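Speaker notes: Clearing a shared bathroom counter
Talk for the Fukemdale Housekeeping Evening, 40 minutes with questions

Before starting
Check the clicker. Water on the lectern. Thank Dalva Marinho for the room and for moving the chairs. Say that the handout is on the side table and people can take one at the break, not now, or they will read it while I talk.

Opening
I look after the bathrooms at Cavalcanti, the guest house my aunt Jussara Arruda set up. I have been doing it long enough to have opinions about counters. The floor and the shower have a routine and everyone follows it. The counter is where small things pile up, and small things take longer than large ones.

Ask for hands: who has more than one bottle by the basin at home with almost nothing left in it? Wait. Most hands usually go up.

Slide 1 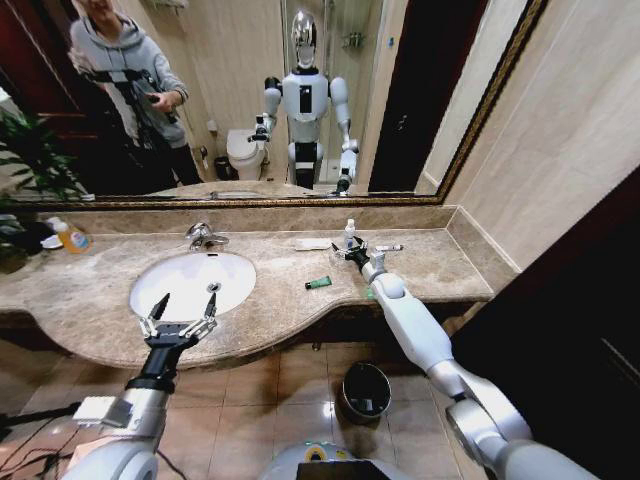
The first rule we use is to sort before wiping. People like to start with the cloth because it feels like work. They push everything to one side, wipe, push it all back and wipe the other side. The marble looks clean for an hour and the clutter is the same as it was.

So: things used every day stay out. Hand soap stays by the basin. Toothbrushes go in a cup or a drawer. Anything else goes in a basket under the counter or back to the person who owns it.

Mention the wavy front edge. Marble with a curve like that is handsome and a nuisance, as bottles put down near the bowl get knocked in. Keep the strip in front of the basin clear. If there is a plant, keep it at one end and trim what hangs over.

Say something on mirrors. A big mirror doubles whatever stands in front of it, so ten small bottles look like twenty. Oratile Adams made this point last January and I have pinched it from her. Credit her.

Care of the stone (keep this short, there is always a question)
No vinegar, no lemon, no limescale spray on marble. Warm water and a drop of washing-up liquid, then a dry cloth. Limescale spray on the tap only, put on the cloth first. Granite puts up with more, but I use the same cloth and the same soap on both so that new staff have one thing to remember.

Replacing soap trays and tidies for all our bathrooms came to 3,904 in the old way of buying, every time someone fancied a change. Buying one plain sort from Trorkham brought it down to 1,492. Don't go into the invoices unless asked.

Slide 2
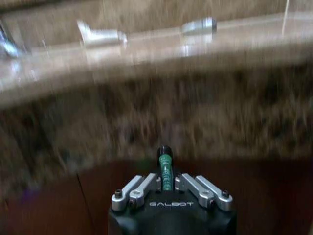

Second rule: lift things one at a time and put each one where it is going to live. A handful of bottles picked up together gets put down together. Stand them upright, caps on, label to the front. Slim ones fall over, so they go at the back of the basket against the side.

Érica Coutinho will disagree about the labels. She turns them inwards in guest rooms because she thinks it looks calmer. Let her speak if she wants to, five minutes at most.

Last part
Read out the evening list: sort, return, wipe, dry, check the tap. Then the renewal list, which Heloísa Arruda keeps on the Renodow sheet inside the cupboard door.

Questions. If there are none, ask how people deal with hair ties.
Collect the spare handouts and give the key back to Dalva.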